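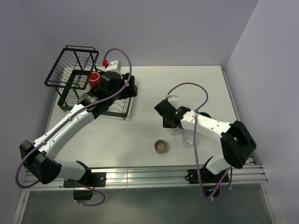 Section 4: Installing and Levelling the Pruvis Benchtop Dishwasher

4.1 Before you begin

Check the serial plate inside the door. These instructions apply to model 2851 only. Owners of earlier units should refer to the Moremo supplement supplied with the appliance.

The bench must be level, dry and able to carry the weight of the appliance when fully loaded. Allow a clearance of 200 mm above the cabinet for the lid vent. The power point must remain accessible after installation.

CAUTION: Do not connect the appliance to an extension lead or a double adaptor.

4.2 Connecting the water supply

1. Turn off the cold water tap at the wall.
2. Fit the rubber washer supplied into the inlet hose. Do not reuse a washer from a previous appliance.
3. Screw the hose to the tap by hand, then tighten a further quarter turn with a spanner.
4. Route the drain hose to the sink or standpipe. The hose must not be kinked or pass beneath the feet of the cabinet.
5. Open the tap slowly and inspect both ends of the hose for drips.

Note: Where the home has a Hauser pressure-limiting valve, leave it at its factory setting.

4.3 Levelling

1. Place a spirit level across the top of the cabinet, first side to side and then front to back.
2. Turn the front feet clockwise to raise the cabinet or anticlockwise to lower it.
3. Tighten the lock nuts.
4. Open and close the door. If it rubs on one side, repeat from step 1.

4.4 First cycle

Run the Rinse programme once with the baskets empty. Do not add detergent. A small quantity of water in the sump at the end of the programme is normal.

WARNING: Children must be supervised while the door is open. Load knives with the blades facing down.

4.5 Registration

Complete the warranty card and return it to Joanne Garside, Customer Records, Pruvis, PO Box 1864, Deltberg. Retain your receipt as proof of purchase.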